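Mondisden Household Containers: data card

Subset: reused food jars
Maintained at Hellstead, last revised in March

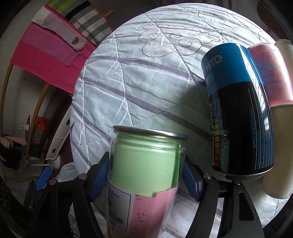

Reused food jars make up one of 6 groups in Mondisden. A jar goes into this group when its present contents or markings differ from what the printed label states. Labels are recorded as found and are not removed. The clear cylindrical jar with the metal lid rim is a typical entry: the white label still carries the word "Cocoa" and a line of Chinese characters, a pink paper strip with black handwriting is wrapped round the lower part, and a rolled light green sheet is inside. Such a jar is entered with "label_state: original" and "added_marking: yes".

Size
2,000 entries in total, 223 in this subset.

Fields
container_shape: cylinder, box, bag, other
body: clear, tinted, opaque
closure: metal, plastic, none, unknown
label_text: legible words only, in the original script
added_marking: yes, no
contents: free text, 14 words at most

Known limits
Handwriting is not transcribed where the reading is doubtful. Closure is set to "unknown" if the top is hidden. Entries from the Plullari batch use the older Mansour field names and must be converted with the supplied table before merging.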